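The first time I raced in Plindlow, I finished dead last, 30 seconds behind a player who had stopped to fix a flat tire. I have rarely been so happy to lose at anything!

Plindlow is a bicycle racing game from Juto, a small studio that clearly loves bikes, bad weather and the people who put up with both. It came out in April, and I have been pestering friends to try it ever since. You pick a rider, pick a bike and set off across a made-up county full of farm roads, ferry ramps and one truly awful hill called Lundix. There are 745 miles of road in all, and you can ride any of it whenever you like, alone or with up to eight people.

What got me hooked is the wind. Most racing games treat wind as a sound effect, but in Plindlow it decides everything. Tuck in behind another rider and your legs recover. Drift a foot too far to the side and you feel the controller start to shudder -- then you have to choose between burning energy to get back or letting the group roll away. I chose wrong for roughly two weeks. Then one evening it clicked, and I spent an entire stage glued to a stranger's back wheel, grinning like a kid.
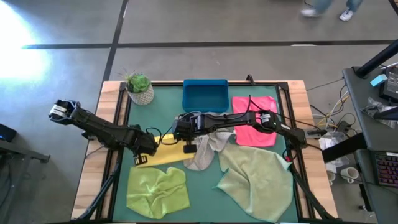 Oyelaran

The career mode is just as good, in a quieter way. You start on a club team with secondhand gear and ride for whoever will have you. Sponsors care less about wins than about whether you did the job you were given, so a day spent fetching bottles for the team leader can earn you a better contract than a lucky third place. I love that. It makes the middle of the pack a place worth being.

I do have complaints. The menus are slow, the commentary repeats itself by the second stage, and rain on the older consoles can turn the road into gray soup. Juto says a patch for the menus is on the way, and the last one did cut the loading times nicely.

But then the road tips up toward Lundix, the music drops out, and all you can hear is tires and breathing. My best time up that hill is still terrible. I'm going back for another try tonight, with the gears set lower and the snacks within reach.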